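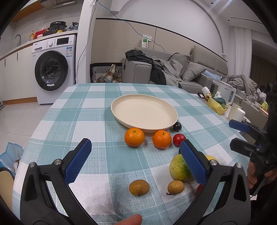 Tarner Street Allotment and Garden Association
Minutes of the August members' meeting

Held in the back room of the Miten Cafe, Friday, 7 p.m. 32 members present, 11 apologies received. Elżbieta Brzozowska in the chair.

1. Minutes of the last meeting
Agreed with one correction. The plot swap recorded under item 4 was between plots 11 and 16, not 11 and 15.

2. Water
The standpipe by the lower gate is still leaking at the joint. Kravchuk Plumbing came out in July and replaced the washer, which held for a week. They have now quoted for a new tap and a short length of pipe. Agreed to accept the quote. The water will be off for one morning and a notice will go on the gate beforehand.

Members were asked again not to leave hoses running unattended. The hose ban after 8 p.m. stays in place until the end of the season.

3. Vacant plots
Two plots have been given up. Plot 7 will go to the next name on the waiting list. Plot 23 is badly overgrown with bramble and it was suggested that it be split in half before it is offered. There was some disagreement, as the last split plot left a path too narrow for a wheelbarrow. Elżbieta will measure it and bring a drawing to the next meeting.

4. Compost delivery
The Povemik order came short by 16 bags. The supplier has agreed to send the rest at no charge. Anyone who paid and has not had their bags should put their plot number on the sheet in the shed.

5. Harvest supper
To be held in the long hut as last year. Members bring a dish and their own plates. Tables to be set up from 4 p.m. It was asked whether shop-bought fruit could go on the tables next to what members have grown. Agreed that it could, but not in the judged classes.

The squash class will be judged by weight only. The tomato class stays as it was.

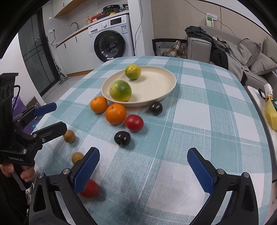 Minutes taken by Elżbieta Brzozowska

6. Bonfires
One complaint from a neighbor on the east side. Members are reminded that there are no fires before October.

7. Any other business
The shed padlock sticks. Graphite to be bought.
A green-handled fork was left by plot 19 and is now in the shed.
The lending shelf has too many seed catalogs. Old ones to be recycled.

Meeting closed at 8:40 p.m. Next meeting in the same room.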